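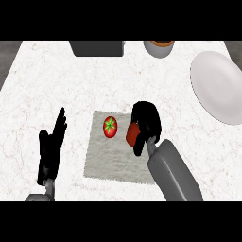 Dropped episodes in the kitchen set

I spent most of August on a bug that had been sitting in our replay code since before I joined Kombo. It is fixed now, and I want to write down how it went while I still remember the details.

The background is short. We have a simulated two-arm robot working at a kitchen counter. People teleoperate it, we record the joint commands and the state, and later we replay those recordings to render fresh camera views for training. The tool that does the replay is called Sevine. It reads a recording, resets the simulator to the first saved state, and steps through the commands. At the end it checks whether the task finished the way it did in the original. If it did, the episode is kept. If not, it is thrown out and a line goes in the log.

The kitchen set has 1636 episodes. After my first full run with the new renderer, 815 of them came through. I had expected a few losses. Losing half was a different kind of problem.

The first thing I suspected was the renderer, because that was what I had changed. I turned it off and replayed with physics only. Same result, same episodes failing. That took an afternoon and I should have done it on day one.

Next I sorted the failures by task. Wiping and drawer tasks were nearly all fine. The failures were mostly tasks where a small round object had to be picked up and set down again, and the worst of those was the one with the tomatoes and the cloth. A tomato is bad for this kind of thing. The collision shape is close to a sphere, it doesn't weigh much, and the gripper touches it in only a few places. If the fingers close a hair earlier than they did in the original, the tomato ends up seated differently in the hand, and from then on the recorded commands are meant for a situation that no longer exists.

So I wanted to know when the replay and the original first parted ways. Sevine only compared the end state, which told me nothing about that. I added an option to dump the object poses at every control step and wrote a small script to subtract one run from the other. It plots one line per object. For a good episode all the lines lie flat on zero. For a bad one they are flat until the first contact, and then one of them leaves.

That was useful, but the interesting part was in the arm joints, which I had almost left out of the plot. The finger joints were off before the contact. The amount was tiny, and it showed up every time the gripper was told to close. The arm joints above the wrist matched exactly.

I showed the plots to Desta Tamiru, who wrote the original recorder. He looked at them for a minute and asked how many physics steps I was running per control step. I said whatever the config said. He said the recorder didn't use the config for the hands.

He was right. The recorder sent arm commands once per control step and held them. The hand commands went through a separate smoothing filter that ran at the physics rate, and what got saved was the command before the filter. Sevine read the saved command and applied it directly. On replay the fingers snapped shut a little faster than they had for the operator. With a drawer handle this makes no difference. With a tomato it does.

The fix was to run the same filter in the replay. The filter itself is short. The annoying part was its internal state, which carries over from one step to the next and was never written to the recording. An episode that starts with the hand open and still is fine, since the filter has settled by then. For the ones that start with the fingers already moving, I run the filter on the first command until it stops changing and begin from there. That is a guess, and it was wrong for three episodes, which I dropped.

Everything else in the tomato task now replays. There is still some loss in the pouring tasks, and I think that one is a real physics difference between simulator versions. Mwanaisha Lema is looking into it.

A few changes I kept from all this. Sevine now compares poses along the whole episode and reports the first step where they differ by more than a set tolerance. The log line for a failed episode names the object that drifted. The recorder saves both the raw hand command and the filtered one, so the next person doesn't have to rebuild the filter. I also put the physics step count in the header of each recording and made the loader refuse a file that doesn't match.

The per-step dump makes large files, so it is off by default. Turn it on with the trace flag and a list of episode numbers. If you give it no list it will do all of them, and your disk will fill up. I have a change waiting for that.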